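Jewelry Storage & Care > Bracelets and Bangles
Last updated: January 2020

Clear boxes for braided bracelets, am I the last one to find these??

loopandtuck
OK I have to gush for a minute. I make and wear a LOT of braided bracelets (cotton cord mostly, some waxed) and for years they lived in a bowl by the door, one big knot. Over the holidays I bought a stack of clear lidded boxes from Follevier and gave the good ones a box each, and I'm so happy with it! I can see what I've got, nothing snags, and I've worn more of them in two weeks than I did all fall. Does anybody else store theirs flat? Curled? I have 13 boxes and more bracelets than that, so I need to decide who gets a private room.

Ekrem Kırmızıgül
Flat and curled, both. I let the bracelet fall into whatever circle it wants and close the lid. The one thing I'd warn you about is light cords on a sunny shelf. I had a natural cotton one go yellow on the side facing the window. Clear boxes are great, but put them in a drawer.

pebble_drawer
Gonna disagree with the whole idea, sorry! One bracelet per box eats so much room. I use a Teneo roll with snap loops and it holds everything I own and fits in my bag. Boxes are for earrings.

loopandtuck
Ha, fair, but do your thick braids stay round in a roll? Mine came out with a crease right where the snap sat.

pebble_drawer
The thick ones crease a little, yes. I wear them for an hour and it's gone.

Jummai Amadi
An hour! I have a five-strand that held a crease from March until I finally steamed it. Team box, all the way.
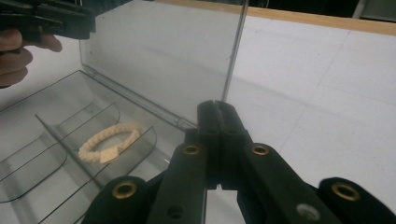
Cream cord is what I braid most, and it's the reason I got picky about storage in the first place. It shows every bit of lint and every smudge of hand lotion, so mine go into a box the same day I finish them. I like a hinged lid best, the kind you can tip up and leave standing while you get the ends tucked in. You want a box like the one in my pic, see-through top and all, with the braided bracelet just lying in one of the clear compartments and no foam to fight with. I've tried the slotted kind (Abubakar makes a nice one for rings) and the slots squash anything thicker than a shoelace.

quietselvage
Oh that cream braid is pretty! What cord do you use, Jummai? I'm on my second cone of the Iren soft twist and it pills if I look at it wrong.

Jummai Amadi
Thank you!! For cream I use Iren too, but the firm twist. The soft one pilled on me as well. Cut it longer than you think, braid it tight, and dab the ends with fabric glue before you trim.

Ekrem Kırmızıgül
I'd skip the glue. It dries shiny and you can see it on pale cord. A few stitches with matching thread hold fine.

Jummai Amadi
Stitches look better, I'll give you that. I'm impatient, and I sell at a spring market where I need 200 of the things done. Glue it is.

pebble_drawer
Wait, so you keep 200 bracelets in separate boxes? Where do you sleep?

Jummai Amadi
No no, only my own! The market ones hang on a dowel with paper tags.

quietselvage
Dowel people are the real winners here. Mine hangs inside the closet door and it takes me two seconds to grab one.

loopandtuck
Dust, though? I tried a hook rail and the pale ones went gray.

quietselvage
I rinse mine in the sink with dish soap and lay them on a towel overnight. They come up great. Make sure they're all the way dry before you box them, or you'll get that basement smell.

loopandtuck
Good tip, thank you! Going to move my boxes off the windowsill tonight and wash the two saddest ones. If anybody has a label idea for the drawer that doesn't leave sticky gunk on the lids, I want to hear it.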